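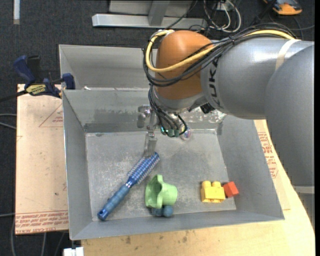 3.2 Sites and household sample

The survey covered two towns, Harkport and Ridgeway, which share a water utility but differ in the age of their housing. Most homes in Harkport were built before the main line was replaced, and many still have their original service pipes. Ridgeway grew later and has newer plumbing on nearly every street. We mailed 700 invitations in August, split evenly between the towns. Households that had moved in during the past year were left out, as were homes with a private well.

Each household that agreed to take part received a short form and a set of sample bottles. The form asked how the family used tap water for drinking, cooking, and washing, and whether they ran the tap before filling a glass. Answers were given on a scale from "never" to "always." A reminder card went out to homes that had not replied after 8 weeks. The response rate was 61 percent in Ridgeway and slightly lower in Harkport.

Figure 4. Share of households that run the kitchen tap before drinking, by town and age of home.

As Figure 4 shows, the habit was more common in older homes. The difference held in both towns, though it was smaller in Ridgeway, where few older homes remain. Some 60 households wrote comments in the margin of the form, most of them on taste or on cloudy water after street repairs. These comments were read separately and are not included in the scores.

Water samples were taken by the residents at 6 a.m., before any other tap in the home had been used. Bottles were left on the porch and picked up the same morning. We did not test samples from homes with a filter on the kitchen tap, so the results in Section 4 apply only to unfiltered water. Renters are also underrepresented, mainly in the Harkport apartment blocks, where mail is delivered to a shared box.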